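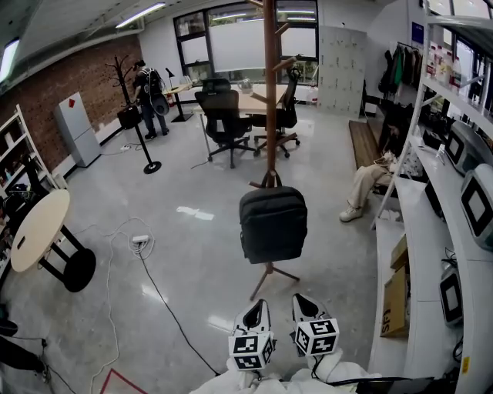

Dondell bench notebook – hand-held gripper, marker tracking
Entry by: handheld group
February, started 9:40

Goal for the day: find out how much of the finger width error comes from the markers and how much from the head camera moving. The Entili fit gave a jump in width whenever the operator turned, and we have been blaming the cubes for it since the last batch.

Setup. Two white fingers, cubes with printed squares on each. Head camera on the operator. Target is the backpack on the wooden coat stand, hung by its handle. Task is approach, close on the strap, hold, open, back off. Start position is behind the red tape. Lights on for the whole session.

Method. Width is taken as the distance between the two cube centers after each cube is solved on its own. The old way solved both cubes together and assumed they sit level. They don't. In the head view the left one is often lower than the right, just from how the wrist rolls, and the joint solve was absorbing that as width. Changed the script so roll is solved first and width comes out last.

Run 1, old solve. 3000 frames recorded, 2601 with both cubes found. Width trace has the same bumps as before, worst in the turn toward the stand.

Run 2, new solve on the same recording. Same frames, so the same 2601 usable. Bumps in the turn are mostly gone. Still a small step right at the close, when the strap covers part of one cube. Not a solver problem, the corners are missing.

Run 3, fresh recording, faster approach. Stopped early, 1279 frames. Lost about 300 of them to blur. Head motion is the cause here as far as I can tell – the gripper was steady in the cable-side IMU log over the same stretch.

Notes
– Floor is shiny and the ceiling lights show in it. Checked for false detections off the floor and found none in any run.
– Cable from the gripper pulls to the right when the arm is fully out. Needs a longer lead or a clip at the elbow.
– Cirno config still has the old cube size in it. Fixed locally, not pushed yet.
– Don't compare today's widths with the Skosadmont set until that set has been rerun with the new solve.

To do: shorter exposure and repeat run 3. Then try the curled-branch coat tree by the refrigerator as a second target, same task, so we have a hook shape other than the stand's pegs. Recordings are on the shared drive under the session folder, run 3 marked partial.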